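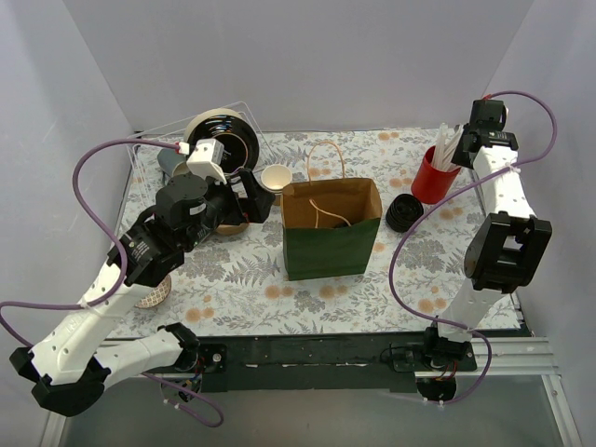 Floral tablecloth with fern and blossom print.

Newspaper has not published my request for a correction

An opinion column in the Trurnness regional paper stated in October that our residents' association had withdrawn its objection to the Boltari development. It had not. I wrote to the editor on the Monday after publication and have received no acknowledgement. The column was nearly 900 words long and the error appears in its second paragraph. Is the paper obliged to respond?

Grudano
Opinion columns may be partisan, but statements of fact within them must be accurate. Please write again, marking the letter as a formal complaint. Quote the sentence concerned and enclose the minutes recording your position. Should the reply be unsatisfactory, the matter may be referred to whichever regulator the paper has joined. Time limits apply and should be checked first.

Yáñez
Papers are not obliged to print letters. Ours was cut from 220 words to 40.

Trurnness Reader
Kindly confirm whether the online version has been amended. Mine still shows the original text, with 4 comments beneath it.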